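[Kitchen-chat] Re: counter space, again

17/04/2026, by Declan Doherty

> Do you keep the toaster oven out all the time? Mine eats
> half the counter and I'm ready to put it in the basement.
> Also, where does the fruit go??

Ours stays out! Toaster next to it, kettle too, and the dish towel lives folded on top of the oven (off when it's on, obviously). Canisters and the utensil block go along the backsplash. Fruit goes on the big teal plate, and I'm still fighting with the wooden box on the table - long utensils or nothing, I can't decide. The cereal never does get put away.

Marble counter and wooden table, one after the other:

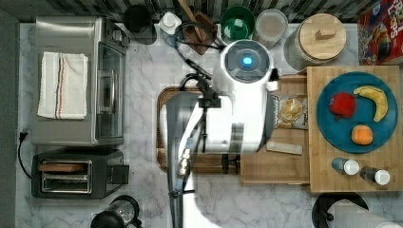
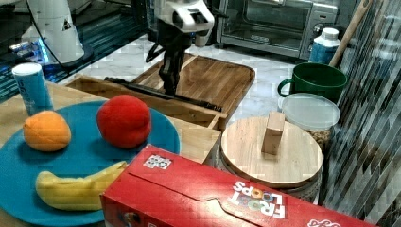
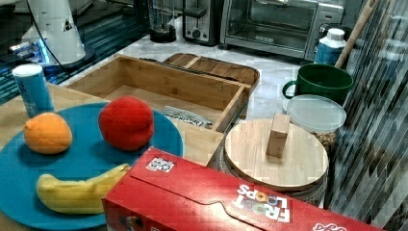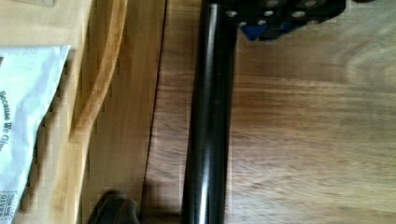
Recent in this list
- Skelanholm shelf brackets, 2 left over
- Oiling a cutting board
- Wadholm canister lids that stick
- Re: Re: Orbán's plum cake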